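Prirden H4 Adaptive Hand
Four-digit electric hand for small assembly and service work

Overview | Specifications | What is in the box | Test notes | Questions

The Prirden H4 is an electric hand with a thumb and three fingers. It is made for workshops and laboratories that want to try one hand on many different parts before they buy special tools for each part. It can be mounted on most light robot arms with the round adapter plate, and it talks to the arm controller by one cable.

We at Odukoya sell the H4 together with two other end tools, the Gesar P2 parallel gripper and the Gesar V1 suction cup. Customers ask us very often which of the three they should take. For this reason we keep all three at our test bench in Itilville, and we write on this page what we learned with them. Where the H4 was the weaker tool, we say so also.

Specifications

Digits: thumb and three fingers
Drive: electric, one motor for each digit
Supply: 24 V DC
Weight with adapter plate: 494 g
Payload in power grasp: 3,000 g
Payload in fingertip grasp: 292 g
Body color: black
Fingertips: replaceable, fixed with one pin
Wrist camera: optional, mounted on the adapter plate
Controller: Gesar C1 (included) or your own controller over serial line

What is in the box

Hand, adapter plate, controller, supply cable, signal cable of two meters, one set of spare fingertips, hex keys for the finger screws, printed guide. The wrist camera is ordered separately. The power supply is not included.

Test notes from Itilville

We chose server boards as the test work. Many of our customers repair or recycle computers, and a board in its chassis has many things of different height close together. The arm, the controller and the lighting stayed the same for all three end tools. Only the adapter plate was changed.
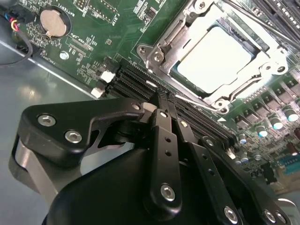 The H4 needs more free space in front of the part than the P2 does, and it is the first point to check in your own cell. The thumb comes from the side and the fingers stay next to each other, so you must plan the path for the full width of the hand and then for the tips. On our board the memory slots are a good example of this. They are long and parallel, they begin directly beside the processor socket, and the white latches stand at their ends. The dark fingertips already cover the middle of the slots in the wrist camera view, so we advise to teach the latch positions from a higher pose and come down after that. The bright processor lid is another difficulty, because under our lamp it becomes plain white and the vision software finds no edge on it. We took the screws at the corners of the socket assembly as reference points and had better results.

The P2 was the quickest of the three to set up. It has only an opening width and a force, and a person who never used a gripper can teach it before lunch. It holds a memory module well by the two short sides. For round things, for example a coin cell, it slips more often, and for cables we do not recommend it.

The V1 is for flat and clean surfaces. It takes a lid or a cover plate without any marks. On a populated board it has few places where it can seal, and we stopped this part of the test early.

The H4 was slowest in the teaching. After the teaching was done we could stay with one tool for modules, covers and cable plugs, and this saves the tool changer. If your work is always the same part, please take the P2 and save the money.

Wrist camera or fixed camera

We tried both. The wrist camera sees the details of the part very well, but the fingers hide the last part of the way. The fixed camera sees the approach from the side and is better for checking the height. If you can have only one, we suggest the wrist camera for boards and the fixed camera for boxes and trays. Keep the lamp away from the camera axis when you have bare sheet metal near the work, or you will get warm reflections that the software can take for a part.

Questions we receive

Can I change the fingertips myself?
Yes. Remove the pin, pull the old tip, put in the new one. Please run the zero position routine after it.

Is the hand safe against static discharge?
The standard fingertips are not. Conductive fingertips can be ordered, and we used them in the tests on this page.

Can I try before I buy?
Yes, the hand can be rented for one month with the controller. The rent is taken off the price if you keep it.

Page updated January 25, 2018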